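Recording cup demonstrations by remote control

Flandley arm, wrist camera, leader handle
Written by Baptiste Hervieu
Last updated 2022-03-29

These are the steps we follow at Tidach when we teach the arm to pick up and move a plastic cup. They assume the arm is already bolted down and homed, and that the Dramesura recorder is installed on the control PC. If the recorder isn't set up, do that first and come back.

What you need

The arm with its two-finger gripper and the wrist camera.
The leader handle, plugged into the left port on the control box.
A few clear plastic cups, empty.
A table with a matte top, cleared except for the cup you are working with.
A second person for the first hour, to reset the cup between takes.

Before you start

Turn on the control box and wait for the light to stop blinking. Squeeze the leader handle all the way closed and open it again, twice. The gripper should follow with no visible lag. If it stops short of closing, run the handle calibration from the Setup menu. Don't try to work around it by squeezing harder, as the recorder saves the handle value along with the gripper value and the two will disagree in every file.

Open the camera preview and check that you can see the tip of at least one gripper finger near the bottom of the picture. The policy uses the fingertip as a reference. If the camera has been knocked and the fingertip is gone, loosen the collar, turn the camera back, and tighten it again.

Set the exposure to manual. On auto, the camera changes brightness every time the cup comes close, and you get two looks for the same motion. We use a gain of 50 and leave it there for the whole session.

Lighting

Record in more than one kind of light. Our first set was all done under white ceiling panels, and the arm did fine until somebody ran it in the evening with a desk lamp on. Now we record part of each session under colored LED light. Pick a color, do a block of takes, then change it. Write the color in the session notes.

Clear cups are harder than paper ones. The body of the cup takes on whatever color is in the room, and the rim may be the only strong line the camera gets. Get in close and keep the rim in view on the approach.
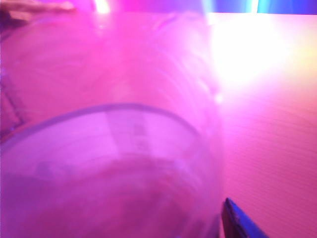

Glare on the tabletop is fine in moderation. If it covers the part of the table where you plan to set the cup down, move the lamp or lower it. A bright patch off to the side can stay, and a few takes with one are useful.

Recording a take

1. Put the cup anywhere inside the taped square. Upright for the first block, on its side for the second.

2. Move the arm to the start pose with the Home button. Always start from there.

3. Press the foot pedal once. You will hear one beep and recording begins.

4. Bring the gripper toward the cup at a steady pace. Come in from the side with the fingers open. Slow down over the last few inches but don't stop completely. Long pauses teach the arm to pause.

5. Close on the wall of the cup until it just starts to give, then hold. Thin plastic bends easily and a crushed cup counts as a failed take.

6. Lift, move to the drop area, lower, and open the fingers. Back away before you raise the wrist, or a finger can catch the rim and tip the cup over.

7. Press the pedal again. Two beeps means the file is saved.

A take should run under 2000 frames. If you go over, the recorder keeps it but marks it long, and the training script skips it unless you tell it otherwise.

Bad takes

If you drop the cup, hold the pedal down until you hear the low tone. That throws the take away. If you miss the grasp and then recover cleanly, keep it. Recoveries are worth having. Usman, our sorting script, puts them in their own folder if you type an r in the note field.

Don't keep a take where your hand or sleeve passed in front of the camera during the motion.

How many

For one cup shape we got usable results with 117 takes. Fewer might work if the cup always starts in the same spot. One person can do up to 59 in a morning before the motions get sloppy. Take a break when you notice yourself rushing the lowering part, which is where most people get tired first.

Swap operators if you can. Two people move the handle differently and the arm copes better when it has seen both.

Checking the files

Open the session in the Dramesura viewer and play back every tenth take at double speed. Look at three things: the gripper line should have one clear close and one clear open, the camera and arm tracks should end at the same time, and the cup should be in view when the fingers close. If the tracks are off by more than a couple of frames, restart the recorder before the next block. The saved files can be fixed with the align tool.

Copy the session folder to the shared drive before you close the viewer. The viewer clears its cache on exit, and any notes you haven't saved go with it.

Known problem

On some machines the foot pedal registers twice and you end up with a very short file followed by nothing. Raise the pedal delay in Setup by one step. Delete the short files by hand, as the sorting script doesn't catch them in March's version.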